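About Olletti

Olletti is a small company that helps truck fleets to know what they pay for roads. We calculate road charges, weight-distance taxes and fuel tax returns for carriers, and we prepare the papers that the states ask for. Our customers are mostly family carriers and regional haulers with between 2 and 80 trucks. Some of them already have electric trucks in the yard, and many more are thinking about it.

The company was started by Kojo Quartey and Bradley Blackburn. Kojo worked before as an accountant for a freight company, and each quarter he had to collect the mileage of every truck from paper trip sheets. Bradley was writing software for dispatch offices. They met when both were employed at Flikmont, a parts distributor which had its own trucks, and they made the first version of our program there in the evenings. Flikmont became our first customer and it is still with us.
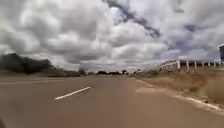 Open road under a cloudy sky

What we do

Our main product has the name Bonsu. It takes the mileage from the truck's own device, divides it by state and by type of road, and shows how much tax belongs to each trip. The office manager can see this number when the trip is finished and does not have to wait for the end of the quarter. If a record is missing, Bonsu puts a yellow mark on it and a person in our office looks at it. We do not let the program guess the missing miles.

We also offer a service for customers who don't want to work with software at all. They send us their fuel receipts and trip sheets, by mail if they like, and we return a completed form ready for signature. Kojo insists that this service must remain, even if it is more work for us.

For fleets with electric trucks we keep a separate record of charging. The rules for these vehicles are different from one state to another, and they are changed often. We read the new rules and write a short letter to customers in simple language, two pages at most.

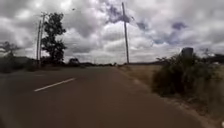 Two-lane road with dry grass on the right side

How we work

There are 15 of us. Most of our team came from transport offices, and two were drivers for many years. When you call, the phone is answered by someone who knows what a trip sheet is. Every customer has one contact person, and this person does not change unless you ask for it or the person leaves the company.

Our prices are per truck and per month, and they are the same for a new customer as for an old one. There is no fee for leaving. If you decide to go, we give you all your records in a common format, and we keep a copy for as long as the law requires.
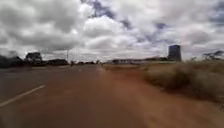 Straight road with a dirt shoulder

Some 301 carriers use our services today. We grew slowly because we didn't take money from investors, and we prefer to hire a person first and accept new customers after. In July we had to close the list for new customers for several weeks, and we are sorry to those who waited.

Brellano, our training program, is open to everybody, also to companies that are not our customers. It is a one-day course on fuel tax returns and mileage records for people who are new in a transport office. Bradley teaches the morning part. The course is held in our meeting room, and lunch is included in the price.

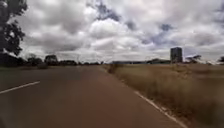
Participants should bring a calculator and, if their employer allows it, one old return of their own company to practice on. We give a workbook that you can take home.

Contact

For questions about Bonsu or about the paper service, please use the form on our contact page or call the office. We answer messages within two working days. Current customers can write directly to their contact person.

This page was last updated on December 22, 2024.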